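Projektbericht Lieferroboter, Teil 2: Was das alles kostet

Unser Budget liegt bei 3.378 Euro, und ich dachte im September echt, damit kommen wir locker hin. Tja! Allein der Lidar von Calvo kostet 1.189 Euro, und Caroline wollte eigentlich zwei. Also testen wir erst in der Simulation, was der Roboter auf dem Gehweg überhaupt sehen muss – Laternen, Bordstein, Hydranten. 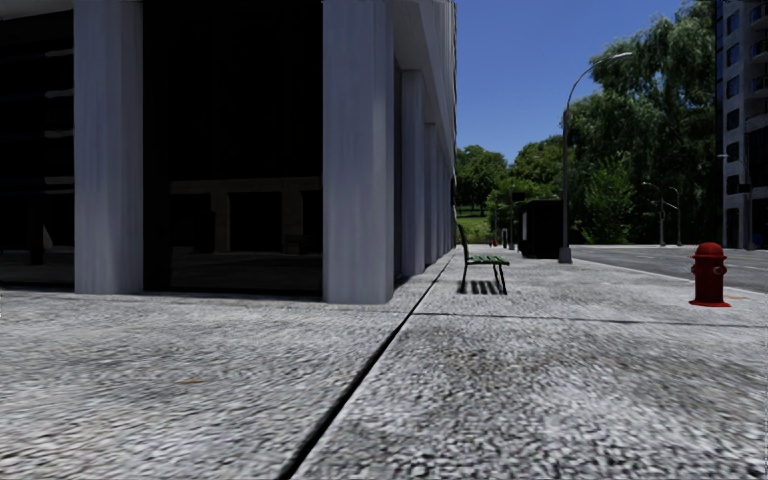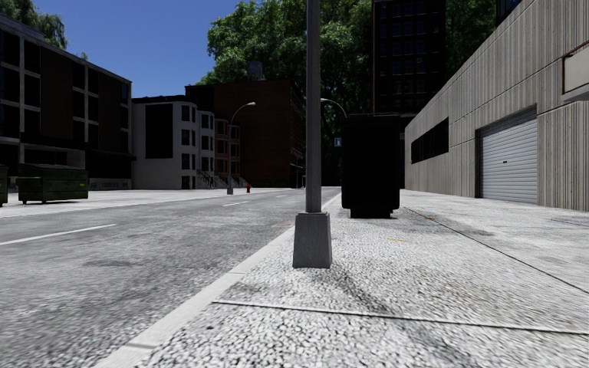 Zwei Ecken aus unserer simulierten Stadt

Für das Fahrgestell haben wir Angebote von Verus und Piter eingeholt (Thandeka hat super verhandelt, danke!). Über 2.000 Euro gehen wir da nicht, sonst bleibt für Akkus nichts übrig. Der zweite Lidar ist erst mal gestrichen, die Bestellung geht nächste Woche raus.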